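**October 26, 2025**

**Peva Repair Network doubts "ten-year computer" pledge, asks makers for parts lists**

The Peva Repair Network today gave a cool welcome to the Long Life Pledge, under which computer sellers promise to keep desktop machines "useful for ten years". Peva runs 17 repair shops and evening classes, and it has read the pledge from end to end. It found plenty of warm words and very few duties.

The pledge was launched in July by the trade group Skirivitz. Members may print a green badge on the box once they have filled in a form. No one checks the form. A seller that drops spare parts after two years can keep the badge, so long as it "continues to explore" other ways of helping its customers.

"We would love to be wrong about this," said Severino Nieto of Peva. "But I've read the thing twice and I still can't find the sentence where anybody has to do anything."

Peva wrote to 77 sellers in August to ask three plain questions: which parts they stock, for how long, and at what price. Most of the replies thanked Peva for its interest. One enclosed a leaflet about recycling.
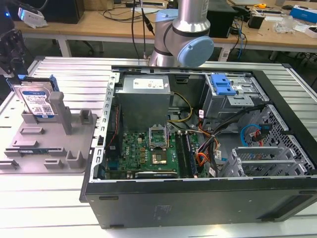
Skirivitz sees it differently. Its reply to a draft of this release said that fixed rules on spares would push up prices for families, that small sellers could not afford to hold stock for a decade, and that the pledge should be judged after a full year. Peva accepts the point about small sellers and has suggested a lighter rule for them. It does not see why the largest firms need the same allowance.

Older desktops are often the easiest machines to keep going, and Peva's shops at Jandell and Çınar will go on taking them in whatever badge is on the box. What stops a repair is usually dull: a power supply in an odd shape, a fan with its own special plug, a password held by a firm that no longer answers the phone.

Peva is asking for a public parts list for every model sold under the pledge, with prices, and for the badge to be withdrawn when a listed part is no longer sold. More than 400 customers have signed a letter in support. The letter will go to Skirivitz this week.

Copies of the letter and the three questions can be had from any Peva shop. Press calls to Severino Nieto at the Jandell shop, weekdays, after ten.

**Ends**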